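Skurance Community Help > Data Collection > Demonstrations and Labeling

Splitting long demonstrations for a pick-from-box task: where should an episode begin and end?

Posted by Yogesh Uniyal, April 11, 2025
Status: Open for replies
Tags: episode boundaries, wrist camera, idle time

Our laboratory is gathering teleoperated demonstrations for a policy that handles small rectangular devices stored in open boxes with a white insert. The collection plan calls for 1564 episodes, recorded in sessions of 100. Each operator drives the arm by hand, and the wrist camera records continuously for the whole session. The recordings are divided into episodes afterward.

The written procedure we inherited from the Stamatopoulos project states that an episode "covers the grasp," without defining the term further. Two of our annotators have read this differently. One begins each episode when the arm leaves its resting position. The other begins it shortly before the fingers close. The resulting episodes differ greatly in length, and we are concerned that mixing them will harm training.

The contact portion is not in dispute. Both annotators include views such as the following, with a finger at each side of the device.

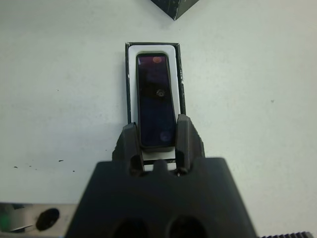
Should the approach be kept in the episode when the grasp is the only part we wish to teach?
Keep the approach. A policy trained only on the closing of the fingers has no examples of how to reach a position from which closing them makes sense, and small errors in position will leave it in states it has never encountered.

The sentence pair above is taken from the guidance sheet distributed with the same procedure. It settles the matter of the approach in principle, but it does not say how much approach is enough, nor how the time between attempts should be treated. Our recordings contain long periods in which the fingers are open over bare tabletop while the operator decides what to do next. We would be grateful for advice from groups that have already fixed a rule.

Luzius Eberhard
Member, Lollell Data Quality Group

We addressed this matter last June and adopted a written rule, which I reproduce in substance.

An episode begins at the first deliberate motion toward the object. It ends when the object has been released at its destination and the fingers have cleared it. Failed grasps followed by a successful retry remain in the same episode and receive the label "recovery." Failed grasps without a retry are stored separately and are not used for imitation training.

Idle time requires its own treatment. If an operator pauses with the fingers open, the policy may learn to pause as well, and it may do so indefinitely. We remove any stationary period longer than 15 frames at the start or end of an episode. Pauses in the middle are left alone unless they exceed the same limit, in which case the episode is sent to a second reviewer. Cutting the middle of an episode produces a jump in the recorded joint positions, and this must not be passed to training without review.

The view below is of the kind our rule asks the annotator to check against the joint record. The fingers are open and hold nothing, and a single picture cannot establish whether the arm is moving or at rest. For that reason, annotators are instructed to consult the velocity trace before assigning any boundary.
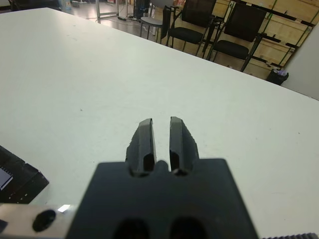 Recommended steps for existing recordings

1. Suspend annotation until one rule has been approved in writing.
2. Have both annotators mark the same 9 episodes independently and compare the boundaries.
3. Revise the rule wherever the marks disagree, then repeat with different episodes.
4. Keep the original session recordings. Store boundaries as start and end times in a separate file so that they may be changed later.

Step 4 is the one most often omitted. We had to repeat a full session on account of it.

fuklow_support

Please check that your export tool is set to the correct frame rate before changing anything. Wrong frame rate makes the episodes look like different lengths. It is under Settings, then Export.

Yogesh Uniyal

I thank both respondents. The frame rate was verified and is the same for both annotators. We will carry out the comparison Mr. Eberhard describes. One point remains open: does the 15-frame limit apply before or after the recording is reduced to the training rate?

Luzius Eberhard

Before. The limit is applied to the original recording.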